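Section 4. Fitting the Clotik under-sink filter

Read this section through before you shut off any water. The leaflet in the box says the job takes "minutes." It took us most of an evening the first time, and we had the right wrench.

What the filter will and won't do

The Clotik takes out chlorine taste and most grit. The box also says it gives "softer, livelier water." It has no softening stage in it, so we don't see how. If your kettle scales up now, expect it to keep scaling up. Glasses and bowls that dry with white spots will still dry with white spots.

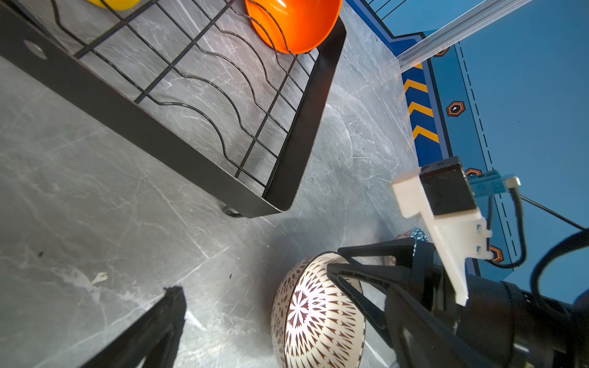 Fig. 4a. Orange bowl in the dish rack.

Before you start

You need an adjustable wrench, a towel, a bucket and a flashlight. Thread tape is supplied, but the roll is short and tears badly. Buy your own.

1. Close the cold water valve under the sink. Old valves often don't close all the way, whatever the handle seems to tell you.
2. Open the cold faucet and wait until it stops running. If it never quite stops, see step 1, and go find the main shutoff.
3. Put the bucket under the cold supply line and loosen the nut by hand if you can, with the wrench if you can't.
4. Fit the tee. The arrow on the body points the way the water flows. On early units the arrow was molded on backward, so check that the end marked IN is the one nearest the wall.
5. Wrap the threads clockwise and tighten until snug, then a quarter turn more.

CAUTION: Do not use pipe dope on the plastic fittings. The salesman may tell you it's fine. We have seen a cracked collar that says otherwise.

6. Hang the bracket on the side wall of the cabinet. The two screws in the bag are too long for thin cabinet sides and will come out in your neighbor's kitchen if you let them.
7. Push the tubing in until it stops, then tug it. If it comes out, it wasn't in.

Note on cartridges

The Evholm dealers sell two kinds, the Clotik's own and the Caron. They look the same to us and fit the same housing. The Caron costs less. We've run both and couldn't pick one from the other by taste, though we didn't test them in any way a lab would respect. Either one is rated for 425 gallons or six months, whichever comes first. Write the date on the cartridge with a marker - the sticker they give you falls off in the damp.

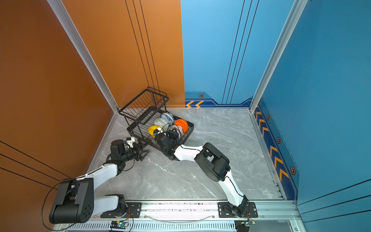
Ruvbridge, Feb 23, 2005

Changes to this section since the December printing. The flushing time has gone up. The old text said to run the faucet until the water "looks clear," and carbon dust can be in water that looks clear enough. Use a clock.

8. Open the valve slowly and watch every joint with the flashlight. A dry paper towel held against the fitting shows a leak sooner than your eye will.
9. Run the cold faucet for 20 minutes. Gray water at first is normal. Don't drink it or cook with it.
10. Close the faucet and leave the filter under pressure for four hours, then look again.
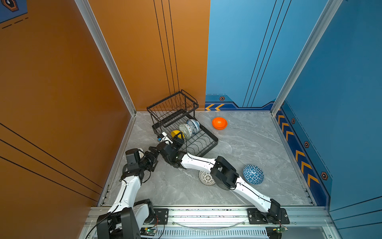

If you find a drip at that second look, shut the valve and redo the joint with fresh tape. Cranking down on a dripping fitting usually makes it worse, and the leaflet's advice to "allow the seal to settle" is wishful.

The indicator light on the cap is a timer. It doesn't measure anything in the water. It starts counting when you put the battery in and turns red on schedule even if the house has been empty all that time. Go by the date you wrote down, or by a clear drop in flow, whichever you notice first.

Spare O-rings are listed in Section 6.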